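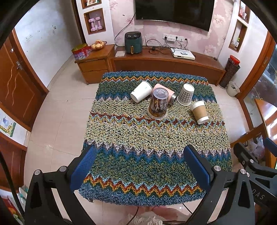
Cuidado de mantelerías de punto y retirada de vasos y botellas
Hoja de recomendaciones para zonas comunes y salas de estar
Residencia Ranville - Servicio de Economía Doméstica
Última revisión: 26 de septiembre de 2026

Objeto de la hoja

La presente hoja reúne las pautas que el Servicio de Economía Doméstica recomienda para el cuidado de mesas cubiertas con tejidos gruesos de punto, así como para la recogida de vasos de papel, vasos de plástico y botellas al término de una reunión o merienda. Se dirige a los residentes, a sus familias y a las personas que utilizan las salas por horas. Las indicaciones son aplicables también en el hogar, con las adaptaciones que cada cual considere oportunas.

Un tejido de punto con bandas en zigzag, en tonos azules, verdes, crema y óxido, viste mucho una mesa rectangular y disimula bien el uso diario. Exige, en cambio, más atención que un mantel liso: la superficie es irregular, los bucles se enganchan con facilidad y los recipientes ligeros pierden el equilibrio sobre ella. Un vaso de papel tumbado sobre el mantel puede conservar todavía líquido junto al borde, por lo que conviene tratarlo siempre como si no estuviera vacío.

Antes de colocar las bebidas

Compruebe que el tejido cae de manera uniforme por los cuatro lados y que no forma pliegues en la zona donde se van a apoyar los vasos. Alise la superficie con la palma abierta, desde el centro hacia los extremos y siguiendo la dirección de las bandas. No tire de las esquinas: el punto cede y la deformación tarda en corregirse.

Si se prevé servir café, té o zumo, coloque bajo el tejido un protector impermeable. El modelo Kitport de 81 centímetros de ancho que se facilita en conserjería resulta adecuado para las mesas de la planta baja; en las demás deberán solaparse dos piezas. El protector debe quedar oculto y no sobresalir del borde, donde podría engancharse con las sillas.

Para los recipientes altos o de base estrecha se recomienda una bandeja rígida. Sobre el punto grueso, una botella en posición vertical no dispone de un apoyo plano, y basta un roce con la manga para volcarla. Las bandejas se guardan en el armario de servicio y deben devolverse limpias y secas.

Orden de retirada

La recogida se efectúa en una sola pasada, comenzando por lo que tiene más riesgo de derramarse.

1. Vasos tumbados. Sujételos por el cuerpo, cerca de la base, y levántelos con la boca ligeramente hacia arriba. No los haga rodar sobre el mantel: el borde enrollado de los vasos de papel puede arrastrar los bucles.

2. Botellas tumbadas. Verifique con una mano que el tapón está bien cerrado antes de incorporarlas. Levante la botella completa; si se apoya un extremo y se gira, el peso se concentra en un punto y marca el tejido. Los tapones metálicos con arista deben mantenerse apartados de la labor.

3. Vasos colocados boca abajo. Deslice una mano plana o una cartulina entre el borde y el mantel antes de levantarlos, sobre todo si se desconoce quién los dejó así. Un vaso invertido puede retener unas gotas en la tapa o en el fondo.

4. Vasos con funda de cartón. Tómelos por la funda sin apretar en exceso. Si esta se desliza, sujete además la base con la otra mano.

Cuando los recipientes estén muy próximos entre sí, retire primero los que quedan delante. De este modo se evita pasar el brazo por encima de los demás y se ve con claridad lo que hay detrás.

Para quienes tengan dificultad en inclinarse sobre la mesa, se aconseja trabajar desde ambos lados largos, sin estirarse hacia el lado contrario.

Separación de los residuos

Los vasos de papel para bebida llevan con frecuencia un revestimiento interior. Consulte las normas de recogida de su municipio antes de depositarlos en el contenedor de papel. En Ranville se entregan aparte, vaciados y encajados unos dentro de otros, en la bolsa marcada a tal efecto en el office.

Las fundas de cartón se retiran del vaso y se depositan con el cartón, siempre que estén limpias. Las que se encuentren en buen estado pueden conservarse para otra ocasión - una caja de zapatos es suficiente para guardarlas aplastadas.

Los vasos y tapas de plástico se vacían y se depositan en el contenedor de envases. No es preciso lavarlos a fondo. Los que lleven un dibujo impreso se tratan igual que los transparentes.

Las botellas reutilizables no deben quedar en la sala. Las que aparezcan olvidadas se llevan a conserjería, donde permanecen 15 días a disposición de su propietario. Transcurrido ese plazo se lavan y pasan al office para uso común.

Tratamiento de las manchas

Actúe cuanto antes. Retire el recipiente, levante la zona afectada y coloque debajo un paño blanco doblado. Con otro paño, presione desde arriba sin frotar. El frotamiento abre la fibra, levanta pelusa en las bandas más esponjosas y extiende la mancha hacia los colores contiguos.

Café solo o té. Presione con un paño humedecido en agua fría y repita hasta que deje de transferir color. Si persiste el cerco, aplique una solución de 400 mililitros de agua tibia con una cucharada de vinagre blanco, previa prueba en un extremo poco visible.

Café con leche o cacao. Emplee primero agua fría y después una pequeña cantidad de jabón neutro. El agua caliente fija los restos de leche y debe evitarse en todo caso.

Zumos y refrescos. Aclare con agua fría por el revés. El azúcar que queda en la fibra endurece los bucles y atrae el polvo, aunque en el momento no se aprecie señal alguna.

En los tejidos con varios colores es obligado comprobar la solidez del tinte. Humedezca un paño blanco, presione sobre cada uno de los tonos intensos y observe si destiñe. Las bandas claras, blancas o crema, son las que más acusan cualquier traspaso.

Lavado y secado

Siga ante todo la etiqueta del fabricante. A falta de etiqueta, lave a mano en agua fría con jabón para lana, sin retorcer. Para escurrir, enrolle la pieza en una toalla grande y presione a lo largo del rollo. Necesitará dos toallas si el tejido es de gran tamaño.

El secado se realiza en horizontal, sobre una superficie ventilada y a la sombra. No cuelgue la pieza de la cuerda: el peso del agua alarga el punto y los zigzags pierden su dibujo. Déle la vuelta una vez que la cara superior esté seca al tacto, y recoloque las puntas con los dedos.

Las mantelerías de la sala se lavan en abril y al cierre del verano. Entre un lavado y otro se sacuden al aire libre y se repasan con un cepillo de cerdas suaves. El rodillo adhesivo de la marca Alva puede utilizarse en las zonas lisas, pero no sobre los bucles.

Bucles enganchados

No corte nunca un bucle que sobresalga. Con una aguja de ganchillo fina, llévelo al revés del tejido y reparta la holgura entre los puntos vecinos, estirando con suavidad en ambos sentidos. Si el hilo se ha roto, asegure los dos cabos con un alfiler de seguridad y avise al Servicio. Se dispone de lana de repaso Starkesent en azul, verde oscuro y óxido; para el resto de tonos se encarga a medida que se necesita.

Anillos, pulseras y relojes son la causa más habitual de los enganches. Se ruega retirarlos antes de manipular la pieza.

El entorno de la mesa

Los suelos de baldosa se limpian sin dificultad, pero un pequeño derrame los vuelve resbaladizos. Seque primero el suelo y atienda después al mantel si ambos se han mojado. Revise asimismo las juntas, donde el café deja un tono parduzco que más tarde requiere cepillo.

Los muebles bajos de madera, como las consolas de televisión y los armarios auxiliares con cajones, no deben emplearse como apoyo provisional durante la recogida. Un vaso con la base húmeda deja cerco en poco tiempo. Si fuera imprescindible apoyarse en ellos, interponga una bandeja. Para la limpieza ordinaria basta un paño de microfibra apenas humedecido, pasado en el sentido de la veta y seguido de otro seco. Abra los cajones un par de dedos al pasar el paño por el frontal, de modo que no se acumule humedad en los cantos.

Guardado

Cuando la mesa no vaya a utilizarse durante una temporada, retire el tejido, déjelo airear y enróllelo sobre un tubo de cartón forrado con papel sin ácido. Los dobleces marcados tardan en desaparecer en un punto tan grueso. De no disponer de tubo, pliegue la pieza en tres, con papel entre las capas, y cambie la línea del doblez cada 60 días.

Guárdela en funda de algodón. Las bolsas de plástico cerradas retienen la humedad - incluso en armarios secos - y favorecen el olor a cerrado. Puede añadirse un saquito de lavanda, siempre fuera del contacto directo con la lana.

Uso de la sala y préstamo de material

Los protectores, bandejas y toallas de secado se solicitan en conserjería y se anotan en el libro de préstamos. Quien reserve la sala para una merienda deberá dejar la mesa libre de vasos y botellas al finalizar su turno, con el tejido alisado y las manchas, si las hubiera, comunicadas por escrito. La comunicación no conlleva cargo alguno cuando se realiza el mismo día.

Las consultas sobre tejidos antiguos o de fibra desconocida se atienden en el office de la planta baja, en horario de mañana. Se ruega llevar la pieza limpia de migas y, si se conserva, la etiqueta original.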